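Handling Rules for Fragile Items: Frequently Asked Questions

488 shares
2 comments

Who do these rules apply to?

Anyone who runs, sets up or resets an arm on the Navo cells, including visitors from Flulard and Türkmen. They cover glass, ceramic and anything else that can break or chip. Soft goods and boxed goods have their own page.

Do I need sign-off before working with fragile items?

Yes. You need the basic cell training plus two supervised sessions with breakable items. Sign-off lasts until the next June review.

What speed limit should I use?

Set the arm to 50 percent of the normal cell speed before the first approach. Leave it there for the whole session, even for moves where nothing is being held. If your task can't be done at that speed, ask for a change to the task sheet.

How do I set the grip force?

Start from the value on the task sheet and go up one step at a time until the item holds. Write the final value in the log. Do not copy a value from a different item, even one that looks the same size. Tapered items slide in the fingers more easily than straight ones and usually need a lower grasp point.

Can I use clear or frosted items?

You can, but check the depth view first. Clear parts often read as holes or as whatever is behind them. Frosted walls tend to read better than clear ones, so an item with both may look shorter than it is. Measure the height by hand and enter it in Grodik before you start.

What about clutter around the item?

Clutter is allowed when the task sheet calls for it. Paper, cloth and padding can touch the item. Before you close the fingers, check for straps and cords near the base. A strap caught in the grasp can pull the item over when the arm lifts.

Does the lighting have to be even?

No. Strong light from one side is fine if the edge of the item can still be made out on the wrist camera. If it can't, stop and move the light. Don't raise the camera gain during a session, as it changes every recording that follows.

What do I do if something breaks?

Press the stop, lock the cell and put on cut-resistant gloves. Remove the large pieces by hand, then vacuum the surface and the gripper pads. Replace any pad with a cut in it. Log the break under the item number, even if the item was already chipped.

Can I leave an item in the gripper during a break?

No. Set it down and open the fingers before you step away.

What should I look at on the wrist camera before I start the grasp?

Find the base, follow the wall up, and look at what lies against it on each side.

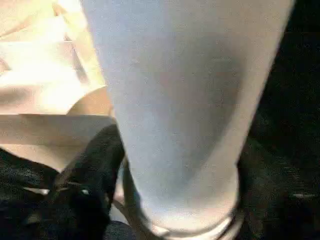 Reading time: 2 minutes

With a frosted, tapered vessel among soft material, the base rim is the most useful edge to look for. Note the thin tan strap or cord running down beside the lower wall. Under these rules it has to be clear of the fingers before they close.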